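Open days should show the slow parts

Opinion

Zakthorpe ran its automation open day in December, and I went because I had spent 12 years on packing floors and wanted to see what was coming for the job. I came home with a tote bag and a fairly strong view about how these days are run.

The format is the same wherever you go. Visitors queue at a desk, get a lanyard, and are walked past the machines in groups. At each stop somebody gives a short talk, a robot does its thing, people film it on their phones, and the group moves along. Our group had six stops in a bit over an hour. At most of them we saw one run, and at one we saw a video of a run.

The stop that held my attention was the picking cell that Pultar and Wiegand had put together. It handles soft retail packaging: bags, pouches, anything that sags or crinkles when you get hold of it. Anyone who has packed orders knows this is the hard stuff. A carton has corners. A bag of lollies has a different shape every time you pick it up, and the shiny ones throw light back at you from every fold.

The cell also had a screen showing the feed from the small camera at the wrist, and for me that was worth the drive. From where the public stood, the arm looked smooth and sure of itself. On the screen everything was close, blurred and half hidden. A bright pink package would fill the middle of the view with its lettering smeared past reading, and the room behind it went by as streaks.
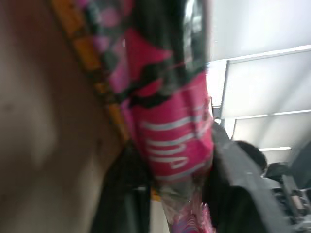

What the wrist camera tells you

I think every demonstration should put that feed up on the biggest screen in the hall. It changed the questions people asked. Before it, they wanted to know how fast the arm was and what it cost. After a few minutes in front of it, a woman beside me asked how the system could tell whether it had one bag or two. A man who worked in a cold store asked what happened when the plastic fogged up. Those are the questions a buyer should be asking, and the staff at the cell were pleased to get them. They gave straight answers, including a couple of plain "we don't know yet" ones.

The brochure was less useful. It gave a figure of 758 picks, with nothing to say over what period, on which products, or how often a person had to step in. I asked at the desk and was told someone would email me. A number like that is only decoration. I would sooner have stood there for an hour and watched.

The usual argument against long, unedited demonstrations is that visitors get bored, and that a dropped bag in front of customers is bad for business. I don't accept the second part. Everyone on a packing floor drops things. What I need to know is how often, and who has to walk over and fix it – and how long the line stands still while they do.

There is also the matter of who gets invited. The day ran from 9 in the morning until mid-afternoon, when the people who do this work were at work. My group was mostly managers and a few students. If Gelovby hosts the next one, as the flyer says, I hope they add an evening session and let packers bring their own awkward products along to try.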